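Fornine closing prices, small caps, README

Daily closes and volume for 1,102 small cap tickers. Put together by Vitória Amaral at Coelho, mostly evenings, so expect rough edges. Questions to her, not to the Kidetby people, they only host the files.

What's in it

prices.csv - one row per ticker per day. Open, close, volume. No highs and lows, the old feed dropped them too often to be worth keeping.
tickers.csv - symbol, sector, listing date, delisted yes/no
splits.csv - splits and reverse splits. Check this first if a chart looks insane.

1,041 of the tickers have a full history. The rest start late or stop early, mergers mostly. Delisted names are left in on purpose, otherwise you're only testing on survivors and your backtest will look great and mean nothing.

Known problems

Volume is in shares before March and in hundreds of shares after. Yes I know. Fix is in the next version. Until then multiply.

Half days around holidays are flagged but the flag is wrong for roughly 101 rows. List is in badrows.txt.

Sector labels came from Stasov and dont match the usual ones. "Industrial other" is a junk drawer, I would not build anything on it.

Dividends not adjusted for. Splits are.

Missing closes are blank, not zero. If you see a zero its a real bug, send it to me with the ticker and the row number.
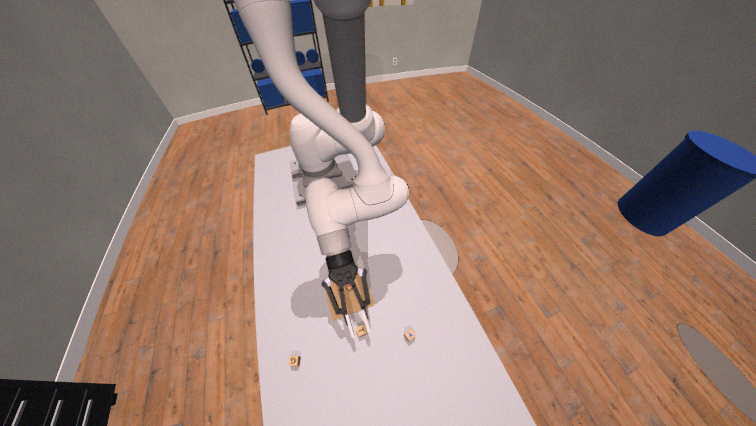
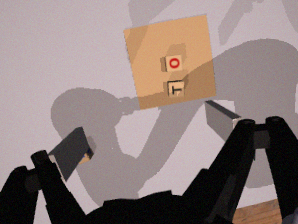
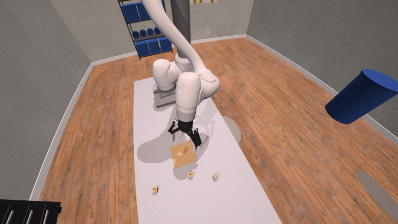 Loading

Plain comma separated, UTF-8, header row. Dates are text, parse them yourself. Spreadsheet programs will turn a couple of the symbols into dates so import that column as text or you'll lose them without a warning.

Sort by ticker then date before you compute returns. The file is sorted by date only, and 1,934 rows from the last backfill are just stuck on the end.

Use

Free for research and teaching. Not for trading, closes are late and some will be revised. If you publish someting with it say which version you used, the numbers do move between them.

Still to do: volume fix, highs and lows if the new feed holds up, proper sector mapping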